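Ticket 70: right-hand unit loses position during visitor demo
Project: Gumora
Site: Lota, ground floor demo area
Opened: 2019-03-10
Priority: high until the open day, normal after
Status: closed, one follow-up

Problem as reported
During the rehearsal for the open day the recorded position of the right hand jumped sideways while the operator was picking up a bottle. The left hand was fine throughout. On the visitor screen the drawn hand left the table and came back a moment later. It happened on 2 runs out of 7. Ibarra are bringing their own people to the demo and will be watching that screen, so it needs sorting first.

Checked so far
Restarted the tracking software. No change.
Swapped the USB ports for the two hands. The fault stayed with the right hand, so the port is ruled out.
Looked through the log for dropped packets. None at the times of the jumps.
Wiped the marker plate with a dry cloth. No change that I could measure, but it was due anyway.
Ran the right hand with nothing in it for five minutes. No jumps at all.

That last one suggested it depended on the task, so I went back to the full demo routine, box and bottle both, and did it slowly.
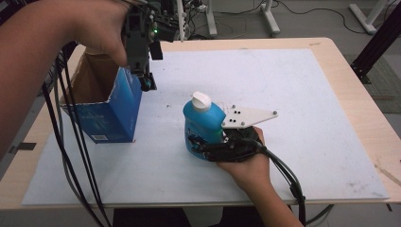
Estela Sepúlveda asked whether the operator was turning the wrist over at the end of the grasp, as the Planus software drops a plate once it is tilted too far and then guesses until it gets it back. She had the same trouble at the June visit and cured it by moving the bottle closer to the operator.

Tried that. With the bottle 7 cm nearer, the wrist stays flatter and the jump does not appear. Put the bottle back in the old place and got the jump on the third go. Moved it nearer again and ran the whole routine through without a fault.

Also found the cable to the right hand was pulling slightly when the arm was at full stretch. Gave it more slack and taped it down at floor level - not the cause, but it would have annoyed somebody by the afternoon.

Fix for the open day
Mark the bottle position on the board with tape and keep to it.
Operator to keep the back of the right hand facing up when visitors ask for a repeat.
If a visitor wants to try the hand themselves, pause the screen first and start it again once they have hold of the bottle.

Follow-up
Ask Planus if the tilt limit can be changed in the settings file. I could not find it in the manual. Separate ticket to be raised once they reply.

Closing this one.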